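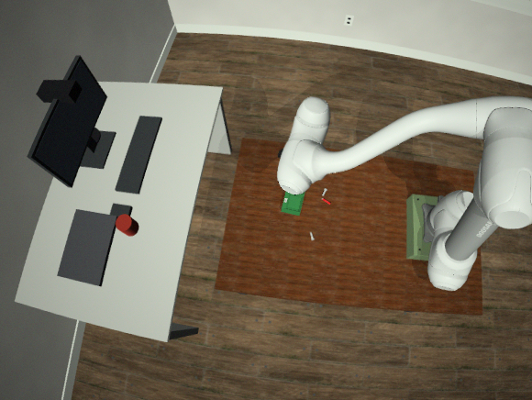
The fault that cost Adeel Paracha's group most of a fall schedule was first logged as a bad grasp. A simulated arm in a pick-and-place task closed on a small white part, lifted, and then drove its wrist down through the mat at full joint speed. The log entry was one line long. Paracha, who runs motion testing at Dirdale, marked it low priority.

"I had seen plenty of odd contacts by then," he said. "Small parts are hard on a physics engine. You get a part wedged against the mat, the solver pushes back too hard, and something jumps. I assumed it was that."

The task was part of a project called Wokance, in which a control program is tuned in simulation before it is allowed near hardware. Each batch ran 4,000 trials overnight with the positions of the small parts shuffled. In the first batch 16 trials ended with the wrist below the mat surface. In the second batch it was 40, and Paracha reopened the entry.

He began with the contact settings, and lost more than a week there. Halving the time step made no difference. Neither did replacing the parts with plain blocks. "That should have told me contact was the wrong place to look," he said. "I kept going because the symptom was at the contact."

The cause was further back. The planner read the wrist angle from a state message and compared it with the angle it had last commanded. When the wrist passed the half-turn point, the reading wrapped from positive to negative. The planner handled the wrap correctly. The safety monitor, a separate module taken over from an older project named Hennessy, did not. It saw a jump of nearly a full turn, decided the joint had run away, and called for a protective stop.

A stop would have been harmless. In this build, however, the stop routine first moved the arm to a stored retreat pose, and that pose had been recorded with the base mounted 166 millimeters lower. With the base raised on its block, the planner's correction for height was applied twice, once with the wrong sign. The arm retreated downward.

"So you have two faults, and the second one sits inside the thing that is meant to protect you," Paracha said. "The monitor tripped when it had no reason to, and then the response to the trip was the dangerous part."

He is plain about what it would have meant on a real cell. The retreat move ran with the speed limit lifted, on the theory that getting clear quickly is safer. A person reaching in to free a part would have had very little time to pull back.

The repair took two days. The monitor now compares wrapped angles, and a protective stop brakes the joints where they are - no retreat, no stored pose. Retreat became a separate command, sent by an operator, at reduced speed. The test tool, Dokitz, was changed so that any trial in which a safety function fires is set aside for a person to read, even when the task itself succeeds.

That last change turned up further cases in the old logs. In several of them the monitor had tripped in open space, the arm had dropped and recovered, and the part had still been placed. Those trials had been scored as passes.

Hardware tests were moved to November. Paracha said the retreat pose will be recorded again on the real mount, and the old file has been deleted from the repository.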